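Housekeeping and Client Support, Unit 5
Handout: Washing up by hand and clearing a table

Read this before the practical. Bring it with you, as there is no second printing. The notes follow the order we use in class, and the page on laundry that used to be attached has moved to Unit 6.

Why we still teach it

Most of the homes you will be placed in have a dishwasher, and most of the washing up you do will still be by hand. Handmade bowls, good knives, wooden spoons and anything with a glued handle should stay out of the machine. Clients on the Kandale program often live alone and use one cup and one bowl at a time. Running a full cycle for those is a waste of water, and leaving them until the machine is full means a sour smell by the weekend.

You will also find that the sink is not always free. In the Grarkby units the kitchen is narrow and the table is the only clear surface, so things get scraped, sorted and sometimes wiped there before they go near the tap. We practise both ways.

Before you start

Ask the client what they want kept out. Some people leave a cup on the table because they are coming back to it. Ask about favourite pieces too, and handle those first while the water is clean and you are paying attention.

Roll up your sleeves and take off rings. Check the cloths. A cloth that smells goes straight in the wash, whatever it looks like. Fill the basin to no more than half, with water as hot as your gloved hands will stand, and add the detergent after the water. One squirt is plenty.
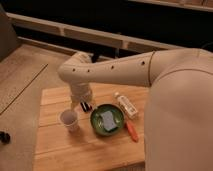
Sorting comes before any water. The usual order is glasses and cups, then cutlery, then bowls and plates, then pots and pans. Work out where each thing belongs in that order while it is still on the table, and move it once. With a small white cup and a green bowl, the cup is washed first, and the sponge that has been left sitting in the bowl comes out before the bowl is carried anywhere. Long-handled utensils are laid flat with the handle away from the table's edge. Bottles are stood up with the cap checked, and one whose label you can't read is set aside until the client tells you what is in it. It does not go near the basin. Pens, markers and other odds and ends are not dishes and go back where the client keeps them.

Sponges

Students lose more marks here than anywhere else in the unit. A sponge has one job. The dish sponge does dishes, the counter cloth does counters, and neither one touches the floor. We go by colour at the Pivora kitchen, but your client's house will have its own system or none, so ask.

After use, rinse the sponge under running water, squeeze it until it stops dripping, and stand it on its edge where air can get to it. Do not store it in a bowl or flat on the bottom of the sink. Replace it when it starts to crumble or smell. Kartini Sutanto, who marks the practical, will check where you left it.

Glazed bowls

Stoneware and earthenware can look alike once they are glazed. If you don't know which you have, treat it as the softer one. Warm water, the soft side of the sponge, no soaking. Turn it over and look at the foot, the unglazed ring underneath, which holds water longer than the rest and will mark a wooden table if it is set down damp. Run a thumb along the rim for chips. A chipped bowl is reported to the client and not thrown out by you — even if it is clearly past use.

Wooden tabletops

Wipe with a cloth that has been wrung out well, following the direction of the boards. Crumbs collect in the seams between planks, so use a dry soft brush first. Wet crumbs turn to paste and you will be at it with a toothpick. Dry the table straight away with a second cloth. No scouring pads, no bleach, and no vinegar on an oiled finish.

Never put anything hot down on bare wood. Use the trivet or a folded towel.

Practical assessment

Allow 50 minutes, including set-up. You will work in pairs in the Chávez room and swap roles halfway. The assessor lays out a table, and you talk through your sort before touching anything. There are 9 marks for sorting and order of washing, 5 for the table and 2 for how you leave the sponge and cloths.

Air-dry where there is a rack. If you use a tea towel, start with a fresh one for the glasses and change it when it feels damp.

Missed sessions are made up in July. See Ewurabena Issahaku at the front desk for a time, and bring your own gloves.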